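We use cookies to remember your settings and to count visits. Accept | Manage preferences

Textiles and Soft Things: A Gallery
Posted 16 March 2026 by the Prondside editor

Most of what gets kept in a house is cloth of one kind or another. This gallery is about the soft things that end up together in drawers, on beds and in the bottom of closets: scarves, netting, blankets, stuffed toys. The captions are short and mostly concern how each kind of thing is made and how it should be put away.

The Prondside page started in November with table linens. There were 32 entries in that first set and several readers wrote in to ask for winter things and children's things next. Both are covered here, because in most houses they share a shelf.

Woven scarves

A basket weave is made by taking two or more threads together over and under two or more threads going the other way. It gives a coarse cloth with small squares you can see from across a room. It is warm and it drapes well, but it catches on rings, zippers and rough wood. Fold it along a color change if there is one, so the crease is harder to see when the scarf is opened out again.

Beige and tan are the usual colors for this sort of scarf. They go with most coats, and they show coffee. A dark stripe near the end is common too, and it gives the eye a place to stop before the fringe.

Fringe should be left loose and straight. If it has tangled, comb it with your fingers from the tip upward. Don't trim it to even it out until it has been washed and dried flat, as some yarns pull up more than others.
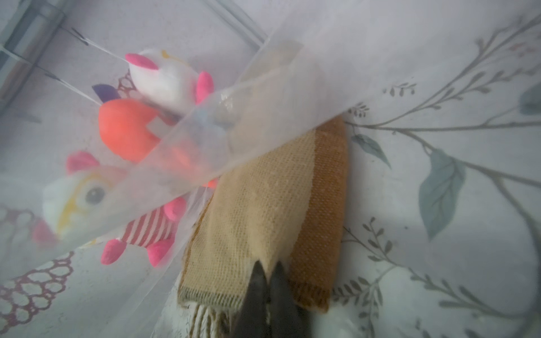 A woven scarf of this size can be stored folded in thirds, with the fringe to the outside. Change the folds twice a year. We used to recommend rolling, and for thin silk we still do, but a thick weave rolled tight will hold the curl for weeks.

Sheer netting

Netting is light for its size. One bed canopy we measured used 600 inches of hem and still went into a shoebox. White netting picks up dye from anything bright that is stored damp against it, so keep it away from new red or orange fabric until that fabric has been through the wash.

Wrinkles in sheer fabric usually drop out on their own if it is hung overnight. Steam works faster. An iron is risky on synthetic net, even on the low setting – a test on a corner is worth the extra minute.

Netting also makes a good cover. Laid over a stack of folded things it keeps off dust, lets air through, and you can still make out what is under it.

Plush toys

Check the stitched features first. Embroidered lines wear better than glued felt, and loose ends can be pulled through to the back with a blunt needle. Ears, wings and horns are sewn on last and are the first parts to come away.

White plush goes gray at the nose and paws. Surface wash with a cloth and mild soap, then brush the pile while it is still damp. Twenty minutes in a pillowcase on the no-heat setting will fluff most small toys back up.

Storage

The Dolow cotton bags mentioned last time are still what we use for scarves. The Simard boxes are better for toys – they have a stiff lid and can be stacked. For netting, a plain drawer is fine.

The next gallery will cover quilts and bedspreads, starting with the Drititz patchwork set.

Get new galleries by email. Enter your address to join the Prondside newsletter. Unsubscribe at any time.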